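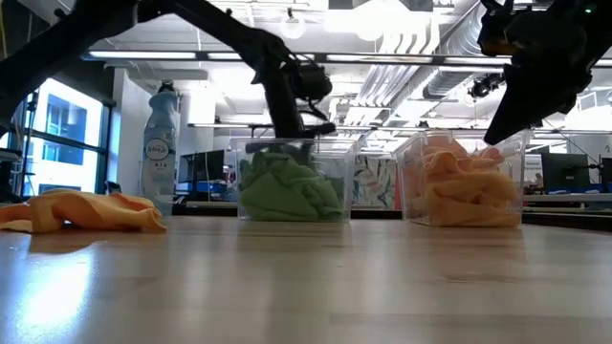
Cleaning cloths and a bottle of Febreze AIR on a wooden tabletop.

Review: Sallmont Photo Transfer for Windows and Mac

Sallmont Photo Transfer is a desktop program for moving pictures and videos between a computer and a phone or tablet. It is offered to households and small offices that keep large photo collections and do not wish to depend on a cloud subscription. This review covers the standard edition, tested on one Windows laptop and one older Mac.

Installation

The installer asks for a folder, a language and permission to start with the system. The last option is switched on by default, and we recommend clearing it. No account is required for transfers over a cable. Wireless transfers do require one, and the confirmation email took 5 minutes to arrive.

Transfer tests

Our test library held 1283 photos and 83 short videos. Over a cable, the full set was copied from the tablet to the Windows laptop without a missing file, and the original dates were kept. Albums were recreated as folders. Edited photos arrived as separate copies beside the originals, a sensible arrangement that nevertheless uses more disk space than some users will expect.

Wireless transfer was less dependable. The connection dropped twice during the same job. The program resumed correctly the first time; on the second, it began the current album again and left 173 duplicates behind. The built-in duplicate finder removed them, but it has to be started by hand from the Tools menu.

Interface

The main window is plain and readable, with the device on the left and the computer on the right. Error messages are written in full sentences — a welcome change from the numbered codes used in Bullton Sync, which we reviewed in August. Text size cannot be changed, and the progress bar shows files completed but gives no estimate of the time remaining.

Support

Questions sent through the help form on a Tuesday were answered the next morning. The printed manual describes an earlier version and should be disregarded in favor of the online guide.

Assessment

The standard edition is recommended for users who transfer by cable. Those who need regular wireless backups should wait for an update or consider Lorkgate Mobile, whose automatic schedule is easier to set up.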